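Hembridge publishes good practice guide for robots that handle open liquids

FOR IMMEDIATE RELEASE

Hembridge has published a good practice guide for small robot arms that pour, carry and set down open vessels on a bench. The guide is free to download and runs to 28 pages. It covers tabletop work only and is meant for test labs, training centres and small kitchens that are thinking about automated serving.

The guide was drafted over the winter with two partner organisations, Masel and Sandulholm. It takes tea service as its worked case, as the task brings together a full vessel, a narrow spout, small cups and cables that have to follow the arm.

The first section deals with pouring. It asks operators to write down a fill limit for each cup before any run starts, to keep hands off the bench while the pot is tilted, and to set a slow return speed for the wrist after the pour.

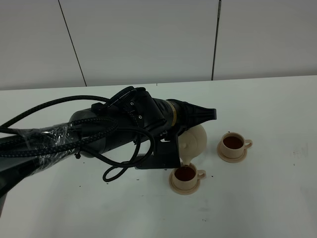 Halvard Rustad would have liked the fill limit to be a fixed figure. A limit that each site writes for itself will be read differently at each site, he told the drafting group, and an inspector has nothing to compare it with. The group kept the written limit but added a blank record sheet, so that the figure chosen and the reason for it can be checked later.

The second section covers gripping. Cups may be held by the handle or by the body, but the method has to be named in the task sheet and kept the same for the whole run. Where a cup travels with its saucer, the two are treated as one load. A change of cup shape counts as a new task and needs a new risk assessment.

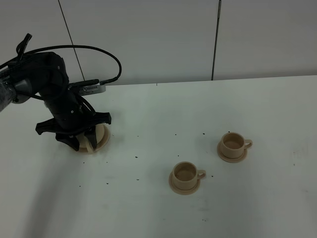 Sites are also asked to keep a clear margin between place settings. The margin is worked out from the widest part of the gripper with its fingers open, including any bracket or camera fitted to the wrist. Several sites that commented on the draft had been measuring from the fingertips, and the wording has been changed to rule this out.

Hembridge received 102 comments on the draft. Most concerned cables and cleaning. Cable loops must now be checked through the full reach of the arm with empty cups in place before liquid is used. Ties, sleeves and wrapping should be looked at before each shift and replaced if they have moved.

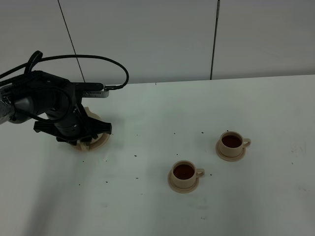 On cleaning, the guide separates spills from dry debris. Any spill stops the run. Crumbs, tea leaves and similar bits may stay until the next planned break, provided they are clear of the points where cups are picked up or put down. The operator signs for the wipe-down.

The last section is on monitoring. It recommends at least one fixed view of the whole bench in addition to any camera on the arm, and asks sites to keep recordings of stopped runs until the cause has been written up. 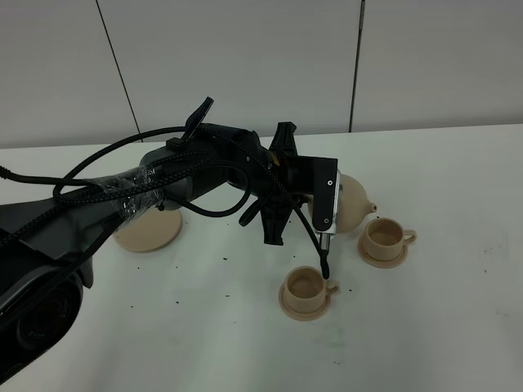
A robot arm holds a teapot above the table, with two cups and saucers set out.

The guide is voluntary and does not replace the machine maker's instructions or any legal duty on the employer. Boychuk will run a half-day introduction in May for sites that want to use it. There are eight places, and the session starts at 9.30am. Lunch is not provided.

Comments on the published text can be sent to the Hembridge standards desk at any time, quoting document number 2795 and the clause concerned. A first revision is planned once sites have used the record sheets for a full year.

ENDS

Notes to editors

The guide and record sheets are available from Hembridge as separate files. Printed copies can be ordered by training centres. Requests for interviews should go to the Hembridge press office.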